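Search this site Enter keywords Go

Household and Shop-Floor Chores: Progress Report to the Volta Fund

September 2019

Reading time: 4 minutes

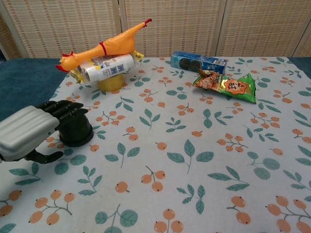
Work in this period covered the first two of the four chore groups set out in the funding agreement: clearing a table and putting packaged goods back on a shelf. Folding and wiping have not started. The agreement asks whether a machine can do these jobs today at a standard a household or a small shop would accept. For clearing, the present answer is no for mixed items and a qualified yes for rigid ones.

1. Trials completed

We ran 448 clearing trials against a planned 448. Each trial is one item, lifted from a cloth-covered or bare table and placed in a bin. An item dropped outside the bin is a failure, as is any item that takes longer than the time limit of 15 seconds. A second attempt within the limit is allowed.

Of the 448 trials, 141 failed. The failures are not spread evenly. Cups, cartons and boxes standing clear of other items were handled well enough that we have stopped tuning for them. Soft packaging gave most of the trouble. A flat bag on a cloth offers the fingers very little to close on, and the usual result is that the fingertips gather up a fold of tablecloth along with the bag. Empty wrappers are worse again. The Giton grasp planner treats them as part of whatever they are touching and often does not propose a grasp at all.

Stacked items were the other weak area. When one object rests across another, the planner has to take the top one first, and it generally picks the right one. The trouble comes at the lift, when the lower object shifts or tips and the stored positions are out of date. Looking again after each lift fixes this but uses up most of the time allowance.

2. Shelf return

Shelf work began late. The Pietrzak shelving unit arrived with the wrong brackets and was exchanged, which cost us three weeks. We have enough runs to say that boxed goods can be returned to an open shelf at a steady pace, and that facing them label-forward is unreliable. Printed labels are read correctly in most cases when they are flat. Labels on crinkled film are not, and items lying on their side are sometimes put back that way. A shopkeeper would have to go over the shelf afterwards.

No figures are given for this group. The sample is too small and the lighting was changed partway through.

3. Comparison with a person

The agreement asks for a plain comparison. One adult cleared the same set of tables with no failures and in a fraction of the time. A person also does things the machine has not been asked to do: stacking cups before carrying them, sweeping wrappers together with the side of the hand, and deciding that a half-full bag is not rubbish. The last of these matters for home use. At present every item is sent to the same bin, and sorting by what should be kept is outside the current scope.

Speed is less of a concern than supervision. A slow machine that could be left alone would be useful overnight in a shop. Ours still needs someone within reach to straighten the cloth and restart the program after a fault.

4. Spending

Spending is on budget except for fingertip pads, which wear faster than the supplier's schedule suggests. Replacement pads and a spare set of tendons from Stanard came to $3000, charged to the equipment line. We ask that the same amount be moved from travel to equipment for the remainder of the year. No travel is planned.

5. Next steps

The soft packaging trials will be repeated with the softer pads and with a pinch grasp that starts from the edge of the item. We will also test a sideways drag to the table edge, where a flat bag can be taken from above and below. If neither brings the failure count down, we will recommend that wrappers and bags be dropped from the clearing task and reported separately.

Shelf trials will continue under fixed lighting. Results for both groups will be reported in November, together with a costed plan for folding. The fund's reviewers are welcome to attend a run before then, and the raw trial logs are available on request.

Prepared by Lucyna Sadowski, project lead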